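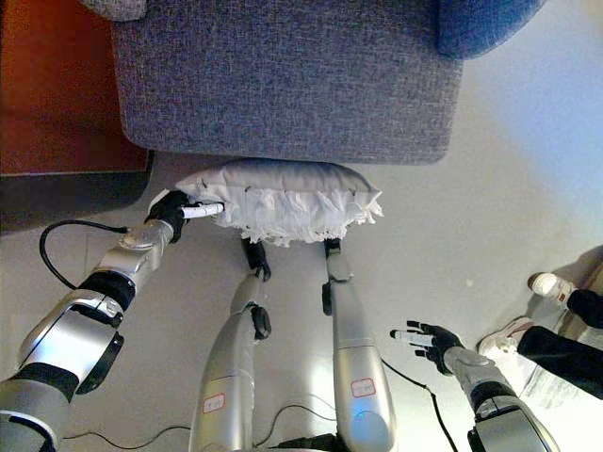 4.2 Snagging of ear wires and clasps. Tarnish was the main question in 4.1 but the second one, raised by nearly everyone who filled in the form, was snagging. An ear wire catches on the lining, the owner pulls, the wire opens a little, next time the earring falls out. Same with spring ring clasps left open. Linings in shop-bought boxes are mostly smooth or short pile, so not much trouble there. Trouble starts when pieces get set down outside the box. Household textiles are a lot rougher than anything a box maker would glue into a drawer: see Figure 2, the coarse flecked weave of the gray ottoman and the fringed trim on the white pillow on the floor in front of it. A loose weave gives the hook somewhere to go in. Fringe is worse in principle, since the clasp can close around a strand. We did not test fringe (see 4.5), only flat fabrics.

Test pieces were French hooks in sterling silver, all from one batch, supplied by Lukance. 200 hooks in total. Each was laid on the fabric, pressed with a flat weight, then lifted straight up by the bead with a spring gauge. Peak force noted. A hook was called snagged if the fabric sample came up with it, even for a moment. Hooks bent in an earlier pull were thrown out and not reused. Heriberto Contreras did all the pulls himself, to keep the hand the same. A second operator would of been better and we say so again under limitations.

Fabrics: short pile velvet, flocked card, brushed cotton, faux suede, and a coarse upholstery weave bought by the yard in Clukgate. 20 pulls for each fabric in the first round, fresh sample every time. Velvet was cut from the lining stock of the Flatar box, the same one used for the tarnish work, so the two sets of results can be read together.

Result, short version. Flocked card never snagged. Faux suede never snagged either, but hooks slid around on it and two ended up under the weight sideways, those pulls were repeated. Velvet snagged now and then, always at the cut end of the wire, never at the bead. Brushed cotton was a little worse than velvet. The upholstery weave was the only fabric where snagging was the normal outcome and a clean lift the exception. Forces on the weave also varied far more from pull to pull, which fits with the hook either finding a gap between threads or missing it.

Burrs matter more then we expected. Ecaterina Zamfir went back over the snagged hooks with a loupe and sorted them by the state of the cut end. Rounded ends hardly ever caught on anything except the weave. Rough ends caught on velvet and cotton too. So part of what owners blame on the lining is really down to how the wire was finished. A few strokes with a cup bur at the bench would fix most of it. Makers know this. Cheap earrings skip it anyway.

Second round, smaller. Same fabrics, but the hooks were left under the weight for 60 minutes before lifting, to see if pile closes up around the wire over time. It does, slightly, on velvet. No change on flocked card or suede. On the weave there was no clear difference; spread too wide to say anything. Lieven Vandenberghe suggested a heavier weight for this round and we tried it on velvet only. It left a visible dent in the pile that brushed out, and the hooks lifted the same as before.

Angle of lift. All the above is straight up. People don't lift earrings straight up, they drag them toward themselves with a fingertip. We ran a few drag pulls at the end, not enough for a table. Impression only: dragging against the pile on velvet is the worst case for a box lining, dragging with the pile is fine. Box makers could line the drawer with the pile running toward the front. The Flatar has it running left to right, and samples cut from other boxes showed no particular habit. Probably whichever way the cutter saved cloth.

Clasps got much less attention. Lobster claws did not catch on any box lining when closed. When held open they caught on the weave and on brushed cotton. Spring rings the same. Esko Riihimäki points out that a chain put away with the clasp open will more likely tangle in itself than in the lining, and tangling is covered by James in the companion study, so left alone here.

Practical reading for box design: flocked card in the earring drawer, velvet is fine for rings and anything without a hook. Pull records and the hook sorting sheet are in the appendix, version of 4/26/19.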